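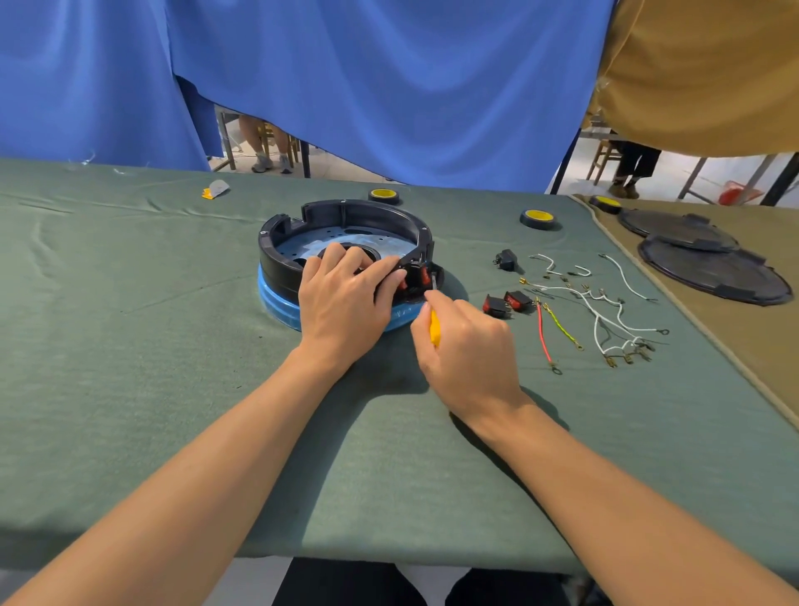 Visiting the Zonville automation open day with a repair club — worth it, and what should we bring?

Posted by Reshma Mahlangu

I help run a small appliance repair club and we have been offered places at the Prodetov open day in June. They do robot assembly and teach robots small bench jobs. The invitation says there will be a demonstration of switch replacement on a round countertop appliance, first by hand and then by an arm, and visitors can try the hand part.

There will be 14 of us. Most have changed a rocker switch before but have never been near a robot. I have three things I'd like to know from anyone who has gone.

Do you get enough time at the bench, or is it mostly standing and listening? Are we allowed to bring our own tools? And is any of it useful if you only do repairs at home? The drive is long for us and I would like to tell people what they are signing up for.

Kanokwan Klinhom

I went last year with a group from the Dorkeo evening class. We were 13, and they split us in two, so you will probably be split as well. One half sat at the tables while the other half watched the arm, then we changed over after lunch.

Time at the bench was fair. I got through one switch swap and part of a second. The tables are covered in cloth, so small parts don't roll much, but loose threads do get caught on the terminals, so look before you push a connector on. You get red rocker switches, white leads already crimped with spades and ring lugs, and a yellow-green ground wire. A screwdriver is supplied. I took my own anyway and nobody minded. Leave knives and anything with a battery in the car, because they asked us to put those in a locker.

What I would tell your members:

Mark the wires before you pull them. The white ones all look the same once they are on the table.

Hold the housing down with your free hand when you work on the switch panel. The base is light and it moves.

Don't lever against the edge of the switch opening. Push the tabs in on the switch body from behind if you can reach them. I cracked a panel doing it the other way.

Nothing is plugged in during the hand session. The person in charge said so at the start and checked each table.

The robot part was slower than I expected. It placed a switch in the opening, stopped, backed off and tried again. It did not do the wiring at all when I was there. A man from Seneviratne asked about that and was told that loose wire is hard for it because the wire is never in the same place twice. They showed a counter on a screen that read 3,462 attempts for that one task. I don't know how many of those were good, and I should have asked.

For home repair the hand session is the useful half. Parking is at the back and the door there is not marked.

Yusri Sutanto

Its ok. Bring a sandwich, the canteen shuts at 2. The talk before the demo goes on too long and you can't hear from the back. I think they had roughly 900 visitors over the whole open day so get there when the doors open.

Anisa Sinaga

I agree with most of what Kanokwan wrote, but I would add something about the switches. They are not all the same inside. Two of the people at my table had a switch with the terminals in a different order from the one they took out, and they copied the old wire positions across without looking. Tell your group to read the markings on the body first. If they own a continuity tester it is worth asking whether they can bring it. Mine was allowed after I showed it at the desk.

Also, the chairs are plain wooden ones and you sit for well over an hour. Anyone with a bad back should say so early — they found a padded one for a woman in our group, but it took a while.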